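Scene reset rules are the written conditions that a robot workspace has to meet before each recorded or scored run of a task. They cover what goes on the surface, where the fixed things stand, who may reach in and when, and what gets noted down afterward. I've been maintaining this entry for our shared handbook since October, and I'm writing it the way I'd talk you through it at the bench, so bear with me.

## Background

Most groups I know of started without any reset rules at all. Somebody tipped the objects out, somebody else pressed go, and the results were whatever they were. That works fine until two people compare numbers. Our own rules grew out of a disagreement on a project called Venon, where Somtochukwu Ajayi and I had each run the same bottle clearing task and come back with success rates that looked like they belonged to different machines. Hers were better. Her bottles were also spread out much more than mine (she's a tidy person, and I dump things in a heap), and neither of us had written that down anywhere.

So we wrote a page. The page became a folder, and the folder was later named the Usow rules, after the server it lived on. There's no deeper meaning to the name, sorry!

## Scope

The rules apply to tabletop sorting and clearing tasks with one or two fixed arms. They don't cover mobile bases, and they don't replace the safety rules for your site, which always come first. If the two disagree, follow the safety rules and send me a note so I can fix ours.

## Laying out the objects

For a bottle clearing task, the objects should be real, used, and mixed. New bottles straight from a case all behave the same way, and you learn very little from them. We want some with labels and some without, caps on and caps off, and at least one that's been crushed. Labels in different scripts are welcome. Leftover liquid is where people argue – I allow a trace of it in a capped bottle and nothing in an open one.

Bottles go down on their sides unless the task sheet says otherwise. Don't line them up. Don't aim the necks at the bin either, tempting as it is.

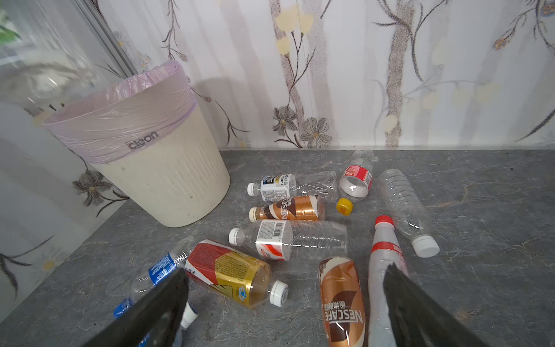
Loose caps are the one thing I changed my mind about. The first version told people to pick them up before starting. Seung-woo Woo objected to that, and he was right: a cap on the surface is part of the mess a person would expect to be dealt with, even when the task sheet only scores bottles. The current wording is that a cap may stay where it lands, that it must be written on the run sheet, and that it never counts as a missed object.

## The bin

Pick a spot and keep it there for the whole batch. Both the position of the bin and the fold of the liner matter a lot more than new people expect. The liner should come over the rim all the way around, with no flap standing up on the side an arm comes in from. I've watched a gripper let go of a bottle perfectly well and seen the bottle ride down a fold of plastic and out onto the table. Is that a robot failure? Under our rules it's a setup fault, and the run is marked void.

A release only counts once the bottle is inside the bin and staying there. Held over the opening is not in. People try to claim this one surprisingly often when the clock has run out.

## Two arms in one space
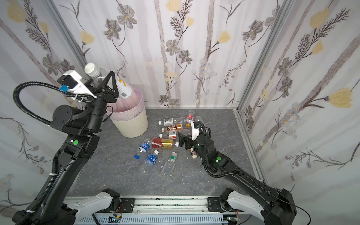
With 2 arms, the rules ask for one thing above all, and that's a clear handoff of the space over the bin. Only one gripper at a time may be over the opening. The other can be reaching, holding or waiting, as long as it stays out of that column. Cable loops count as part of the arm here. They swing wider than the metal does, and they'll happily sweep a light bottle sideways while everybody is looking at the fingers.

Hands stay out until both arms are stopped and the operator has said "clear" out loud. I mean out loud, even if you're alone in the room. It feels silly for a week and then it's a habit.

## Walls and backdrops

Patterned walls are allowed, and I like them. A plain white box is easy on the cameras and teaches you nothing about how the system copes with a busy background. The rule is simply that the backdrop gets recorded and isn't swapped in the middle of a batch. The same goes for lamps.

## Record keeping

Each run gets a line on the sheet with the task version, the operator's initials, any void marks and a short note. The Venon batch has 1057 lines in it, and 311 of those carry a note of some kind. Please write notes like a person. "Bottle rolled behind bin, left arm gave up" is far more use to me than a code.

Keep void runs. Deleting them was common practice at Holtodine when I worked there, and it made the remaining numbers look lovely and mean very little.

## Open questions

We still don't agree on how long a batch should be before the bottles are replaced. Mac Carthaigh, our sister project, swaps the whole set after 400 runs. Somtochukwu would rather retire bottles one at a time as they get too flat to grasp, and I lean her way, though it does make the batches harder to compare. Until that's settled, write down which method you used.

Last edited 2021-03-12. Corrections go on the talk page, please, and sign them.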